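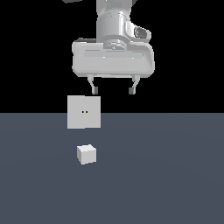
2018-03-09

I went to a dowsing weekend in Sorkutville last June and have been meaning to write it up ever since. The notes were in the pocket of a coat I don't wear in summer, and then it was winter and I'd bought another coat.

For those who have only just wandered in, I am the sort of person who reads about spiritual matters in the bath and then gets cross with the author. I have been through tarot, two kinds of meditation and a very long book on the astral planes that I finished out of spite. I'm not a believer, quite, and I'm not much of a sceptic either. Sceptics seem to have their evenings free for arguing and I generally want to be in bed.

The weekend was run by an outfit called Runisance, who hire a hall with a field behind it. There were 28 of us. The blurb promised that we would "reconnect with the subtle currents of the land", and asked us to bring a waterproof and a packed lunch. I thought that was a good sign. I trust a mystic who has thought about lunch.

Saturday morning was theory. We sat in a horseshoe and were told that everything gives off a field, that the body knows this before the mind does, and that the rod or pendulum is only a kind of needle on the dial. People have been at it for 3000 years, according to the handout, though the handout also spelt "ancient" two ways. I wrote down "needle on the dial" because I liked it. Underneath I wrote "who is reading the dial?" and underlined it, so I must have been feeling clever before the coffee.

After that we chose our pendulums from a tray. I'd expected crystal and there was plenty of it, but I ended up with a plain brass one, slightly dented, that looked as if it had come off a curtain. You ask it to show you yes, and then you ask it to show you no. Mine went round in a small circle for both. The woman next to me said that meant it was thinking.

I should say something about how it feels, because that part surprised me. You hold your hand as still as you can and the thing starts to move, and you would swear on anything you like that you aren't doing it. I know the explanation. Tiny movements of the muscles, made without noticing, driven by what you expect or hope for. I'd read it all up beforehand and it made no difference whatever to the feeling. Knowing how a yawn works doesn't stop you yawning.

In the afternoon we were let loose in the field with bent wire rods. Somewhere under it was a stream, long since piped, and we were to walk across in a line and plant a little flag when the rods crossed. We planted flags all over it. From the gate it looked like a golf course for very poor players. The tutor walked up and down, pleased, and explained that some of us had found the stream, some had found the memory of the stream, and the man by the hedge had found a sheep burial. He looked delighted. I was rather envious.

My own rods crossed 2 times. Once was near the middle, along with several other people's, and once was on the way back to the hall when I tripped.

Sunday was Furketti. I had never heard of this and I've not had much luck looking it up since. As far as I could gather it is a system for sorting questions before you put them to the pendulum, on the grounds that most of us ask very bad ones. You don't ask "should I leave my job". You ask whether you want to know, and whether you'd do anything about it if you did, and so on down a chart — by which time, in my case, the question had packed up and gone home. I found this the most useful hour of the weekend. I also noticed that you could do it with a pencil.

Lunch was in the garden of the Mallet, my packed one having been sat on. There was a good deal of talk about ley lines and rather more about parking. Somebody told me she had dowsed for her lost wedding ring over a plan of the house, and the pendulum had gone wild above the downstairs loo. They took up the floor. No ring, but they did find a slow leak that would have had the joists in another year. She counts it as a success and I can't see how I'd talk her out of it, or why I'd want to.

So where does that leave me? With a dented brass pendulum, for a start, as they let us keep them. It lives in the kitchen drawer with the string and the dead batteries. I got it out last week when I couldn't decide between two paint colours for the hall, and it swung firmly towards the green. I was disappointed, so I bought the cream.

There's a second-level weekend this June, with maps. I am 100 per cent not going, and I've asked them to send me the form.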